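衛星の運用終了後の扱いは、打ち上げ前の審査でもっと重く見られるべきだと考えている。低軌道の通信衛星に関する議論は、回線速度と打ち上げ間隔に偏りがちである。軌道を離脱させるための推進剤をいつ、どの系統の判断で確保するかという話は、仕様書の末尾に置かれたまま読まれないことが多い。

Curnonが2月に公開した小型通信衛星の設計概要を例にとる。離脱用の推進剤は独立した項目ではなく、軌道維持の予備分と合算されている。運用期間が延びれば予備分は先に消費され、離脱に使える量は運用者の裁量で減っていく。設計上の余裕は数字の上では存在するが、使途が拘束されていない。

これに対しFlarellは、タンクの残量が下限に達すると軌道維持の噴射を受け付けない方式を採った。同社のLies Coppensは技術報告の中で、寿命が名目値より短くなることを認めたうえで、下限値を地上から変更するには2系統の承認が必要だと記している。不便な仕組みだが、筆者はこちらを支持する。

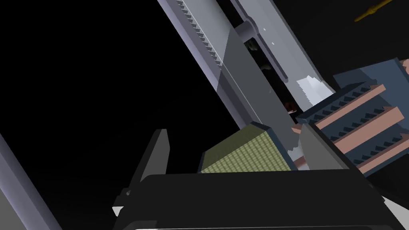
反論として最もよく聞くのは、故障した衛星には推進剤が残っていても意味がないというものである。Eduardo Pinheiroは、姿勢制御を失った機体では噴射方向を保証できず、下限値の議論は健全な機体にしか当てはまらないと指摘した。指摘自体は正しい。ただし、健全な機体の離脱を後回しにしてよい根拠にはならない。軌道上で待つ時間が長いほど、健全でなくなる確率は上がる。

費用についても触れておく。Eltportの試算では、下限値の固定による収入減は1機あたり運用3か月分に相当する。同じ試算に、離脱に失敗した機体を回避するための噴射や追跡の費用は含まれていない。負担するのが他の運用者だからである。片側だけを計上した比較で、固定方式を高価と呼ぶのは適切ではない。

審査で求めるべき事項は限られている。離脱用推進剤を別枠で記載すること、下限値の変更手順を提出すること、変更した場合は12時間以内に他の運用者へ通知すること。いずれも新しい技術を必要としない。通知の書式については、Aguiarが使っている軌道変更予告の様式に欄を1つ足せば足りる。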